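From: Rhona Lamont
To: housekeeping-methods list
Date: 27 March 2022
Subject: Re: Yellow stains on matte tabletops, order of work

Adanech Dinsa wrote:

> We have the cream matte tops in the upstairs kitchen and the
> turmeric sauce is getting the better of us. Someone wipes it
> with a wet cloth straight away and we end up with a pale yellow
> ring a good deal wider than the original drip. Zerent spray
> takes most of it off but leaves a shiny patch. Two questions:
> is it the cloth or the spray, and does anyone have a working
> order for several spills at once? Úna said you had written
> something down in June but I can't find it in the archive.
>
> Adanech

Adanech,

The June note went to the old list and was not carried over. The relevant parts follow, with corrections.

The ring comes from the cloth. A wet cloth put down on a thick spill thins the outer edge first and pushes it outward, and the thinned material is what gets into the texture of the surface. The shiny patch is a separate problem. It comes from rubbing the same spot in small circles, with or without Zerent. Léonie Ferrand tried the spray on an offcut with no rubbing at all, left it for 2 minutes, blotted it, and got no change in sheen.

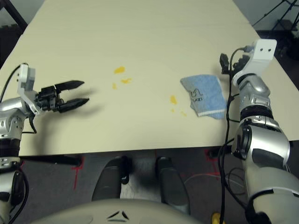 Folding matters more than the product. A terry towel laid flat in a folded block gives you several clean faces, and each face should be used once on color and then turned under. A light-colored towel is preferable to a dark one for this job, as the transfer is visible and you know when the face is spent. With a pattern like the one on the cream top here, a big blob toward the far side, a long smear just nearer than it and a puddle-shaped splotch over by the blue towel, I would start with the thick material and leave the specks and thin streaks until the end. The thin marks can be taken with one damp corner and do not justify a whole face of the towel.

Order of work as we have it now:

Lift the bulk of each large spill with a plastic scraper or a stiff card held nearly flat. Work from the outside edge toward the middle.

Blot with a dry face. Press straight down and lift straight up. No wiping at this stage.

Blot with a damp face, water only, well wrung out.

If color remains, spray, wait 2 minutes, blot. Repeat once at most.

Wipe the whole top in long straight passes, along the seams where there are any. Going across them drags residue into the joint, and it is slow to get out with anything short of a soft brush.

Dry with a second towel.

On wash temperature, Tadhg Ó Ceallaigh disagrees with my earlier figure of 55 C for the towels. His objection is that egg sets in a hot wash, and he is right where the spill is egg. Rinse cold first, then wash at 55. Turmeric is indifferent to the rinse and will probably leave a tint on pale terry whatever you do. We keep the tinted ones for tables only.

Towel weight: ours are 400 gsm. The thinner Pratum ones saturate too early and the second blot puts liquid back on the table. I have not tried the Daly towels and would be interested to hear from anyone who has.

One point still open is how long a spill can stand before the dry blot stops being useful. My notes have nothing past 8 minutes. If you are willing to leave a few drips on an offcut for longer, please post the times and which sauce you used.

Rhona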